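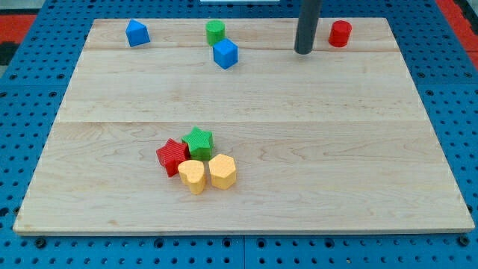 Planche de travail Dinsa, bois clair, trois lames

Accueil > Atelier et cuisine > Planches et plateaux > Dinsa

Marque : Dollari
Disponibilité : en stock à l'entrepôt de Varnbridge
Fiche mise à jour le 2021-03-02

Il y a des objets qu'on achète sans trop y penser et qu'on retrouve, des années plus tard, toujours au même endroit, un peu marqués, un peu plus foncés, et dont on n'a aucune envie de se séparer. Chez nous, c'est le cas de la planche Dinsa. La première que nous avons gardée pour l'atelier a servi à couper du pain, à poser des pots de colle, à trier des boutons, à présenter des échantillons aux clients, et même une fois de plateau pour un gâteau d'anniversaire beaucoup trop grand (il en reste une auréole de caramel que nous aimons bien). Quand on nous demande par quoi commencer dans notre catalogue, nous finissons presque toujours par parler d'elle !

La planche

Dinsa est une planche plate en bois massif, de teinte pâle, composée de trois longues lames collées côte à côte. Les joints sont fins et restent visibles, deux lignes discrètes qui courent d'un bout à l'autre dans le sens de la longueur. Nous n'avons jamais cherché à les cacher. Beaucoup d'entre vous nous écrivent qu'ils s'en servent comme repère pour aligner de petites pièces ou pour couper droit, et nous faisons exactement pareil.

Le dessin du bois change d'une planche à l'autre. Vous aurez des veines brunes assez légères, avec des volutes par endroits, et quelques petits nœuds plus sombres. Certains clients nous demandent une planche « sans nœud » : nous faisons volontiers un effort si le message arrive avant l'expédition, mais nous ne pouvons pas le promettre, et pour tout vous dire nous préférons celles qui en ont. Un nœud sain est bien serré dans le bois, il ne bouge pas et ne gêne ni le couteau ni le chiffon.

Il n'y a pas de rainure à jus, pas de poignée découpée, pas de pieds. La surface est entièrement disponible des deux côtés, ce qui permet de réserver une face à la cuisine et l'autre à tout le reste. Une petite marque au crayon sur le chant suffit pour s'y retrouver.

À quoi elle sert

À peu près à tout ce qui demande une surface plane, claire et agréable sous la main. Parmi les usages que vous nous racontez le plus souvent :

- couper le pain, le fromage, les herbes, les légumes ;
- étaler une petite pâte (farinez bien, et essuyez tout de suite après) ;
- poser un petit chantier de couture, de maquette ou de réparation sans abîmer la table ;
- protéger un plan de travail délicat ou perforé quand on manipule des petites choses qui roulent ;
- présenter des objets, car la teinte pâle met bien en valeur les couleurs.

L'avant-dernier usage mérite qu'on s'y arrête. Les panneaux perforés sont merveilleux pour accrocher et fixer, mais dès qu'on les emploie à plat, les vis et les perles ont une fâcheuse tendance à filer dans les trous. Une Dinsa posée dessus, et l'on retrouve une vraie surface lisse, que l'on enlève quand on a terminé. Sur un panneau bleu vif, le bois clair ressort en plus très joliment, et l'on repère d'un coup d'œil ce qu'on a laissé traîner !

Nous la déconseillons en revanche pour la découpe au couperet et pour tout ce qui sort du four. Un plat brûlant laisse une trace brune qui ne part qu'au ponçage, et encore, pas toujours. Pour ces cas-là, regardez plutôt notre dessous-de-plat en liège, dans la même rubrique.

La finition

La planche est livrée poncée et huilée, avec une huile neutre, sans parfum, adaptée au contact des aliments. Le toucher est mat et un peu soyeux. Elle n'est pas vernie et nous tenons à ce qu'elle ne le soit pas, même si la question revient chaque année en décembre, au moment des cadeaux, de la part de personnes qui souhaitent quelque chose de plus brillant. Un vernis s'écaille sous la lame, alors qu'une surface huilée se reprend à la maison, avec un chiffon et un peu de patience.

Les arêtes sont simplement adoucies au papier fin. Elles restent nettes, assez droites pour qu'on puisse y appuyer une règle.

Premier usage

Déballez la planche et laissez-la à l'air libre pendant une journée, debout, avec de l'espace de chaque côté. Le bois arrive de notre entrepôt, il a voyagé dans un carton, et il a besoin de s'habituer à votre pièce. Passez ensuite un chiffon à peine humide, essuyez, laissez sécher. Une légère odeur d'huile peut subsister les premiers jours.

Posez-la enfin sur une surface bien plane. Si elle glisse, un torchon humide plié dessous fait très bien l'affaire, et nous proposons aussi un jeu de pastilles antidérapantes (vendu séparément) que vous pouvez coller sur une seule face si vous acceptez de ne plus la retourner.

Entretien

Lavez à l'eau tiède, avec un peu de savon doux et une éponge qui ne gratte pas. Essuyez aussitôt et faites sécher debout. Pas de lave-vaisselle, pas de trempage dans l'évier, même « juste cinq minutes » : les lames boivent, gonflent, et les joints finissent par souffrir.

Pour les odeurs d'ail ou d'oignon, frottez avec un demi-citron et une poignée de gros sel, puis rincez. Pour les taches de betterave, nous n'avons pas de secret, elles s'estompent avec le temps.

Remettez de l'huile quand le bois paraît terne ou devient un peu rêche. Chez certains c'est tous les 3 mois, chez d'autres une fois l'an. Versez une petite quantité au centre, étalez dans le sens des lames, laissez boire une nuit et retirez l'excédent le lendemain. N'oubliez pas les chants et les bouts, ce sont eux qui absorbent le plus.

Si la planche se cintre légèrement, retournez-la sur une surface plate et attendez quelques jours. Dans la plupart des cas, elle reprend sa place toute seule. Écrivez-nous si ce n'est pas le cas, avec une photo prise de côté, nous répondons toujours.

Livraison

Les commandes partent de Varnbridge avec le transporteur Sendport, dans un carton à la bonne taille, calé au papier. Il n'y a pas de film plastique autour de la planche. Comptez 5 jours ouvrés, un peu plus pour les îles et les adresses de montagne. Un numéro de suivi vous est envoyé au moment du départ. Si le carton arrive enfoncé, prenez-le en photo avant de l'ouvrir, puis prévenez-nous : le remplacement est à notre charge et nous ne vous demanderons pas de courir au bureau de poste.

Retours et garantie

Vous disposez de 17 jours pour nous renvoyer une planche non utilisée. Une planche lavée ou coupée n'est plus reprise, mais un défaut de collage l'est toujours, pendant 3 ans, quel que soit l'usage que vous en avez fait (hors lave-vaisselle, nous le voyons tout de suite). Les variations de teinte, les nœuds et les volutes du veinage ne sont pas considérés comme des défauts.

Vos questions

La planche va-t-elle foncer ?
Oui, doucement. Le bois pâle prend une nuance plus chaude avec la lumière et l'huile. Si vous laissez toujours un objet au même endroit, sa silhouette claire apparaîtra en dessous, alors déplacez-le de temps en temps.

Peut-on la poncer ?
Tout à fait. Grain moyen puis grain fin, toujours dans le sens des lames, et huilez généreusement ensuite. Les deux faces peuvent être reprises plusieurs fois.

Peut-on la visser sur un établi ?
C'est possible, à condition de percer un avant-trou et de laisser un peu de jeu pour que le bois travaille. Beaucoup de clients préfèrent la garder libre et la ranger debout contre le mur.

Faites-vous des découpes sur mesure ?
Pas pour ce modèle. Notre presse est réglée pour un seul format, et nous collons les planches par séries de 1 000 lames, ce qui nous laisse peu de souplesse. Nous vendons en revanche les chutes de temps à autre, elles sont annoncées dans la lettre d'information.

Peut-on y faire graver un prénom ?
Oui, sur une face, au choix dans un coin ou au milieu. Ajoutez l'option au panier et indiquez le texte dans la case prévue. Relisez bien les accents avant de valider ! Les planches gravées ne sont ni reprises ni échangées.

À voir aussi

Huile d'entretien Dollari, petit flacon
Pastilles antidérapantes
Dessous-de-plat en liège
Brosse à farine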